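Pludgate sets out service routine for its two-armed kitchen robot

Camden, 19 Jan 2022 - Pludgate has published the set-up and service routine for the two-armed robot used in its Cluritgate kitchen project. The routine applies to the single machine now in use and replaces the notes issued in September.

Each service starts with the grippers. The fingers are opened and closed 100 times with nothing in them, then checked for play at the base. Worn finger pads are changed as a pair. The arm joints are checked next, one arm at a time, with the other held still.

The full joint check falls due every 400 running hours and takes 43 minutes. The machine had logged 2,530 hours at the end of last year.

After any gripper change, the reach settings are tried in a simulated kitchen before the robot is switched back on. The operator moves both arms over a worktop set with small household items and notes any joint that stops short. New settings are loaded only when both arms pass.

Spare fingers and joint covers are supplied by Jasińska. Orders go through the Pludgate service desk in Camden - the part number is printed on page two of the routine.

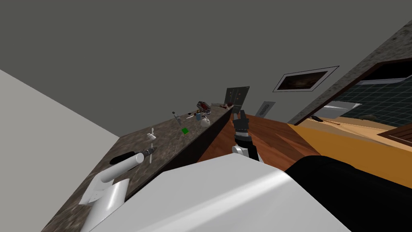
The robot's two arms and grippers at a granite worktop in the simulated kitchen. Picture: Pludgate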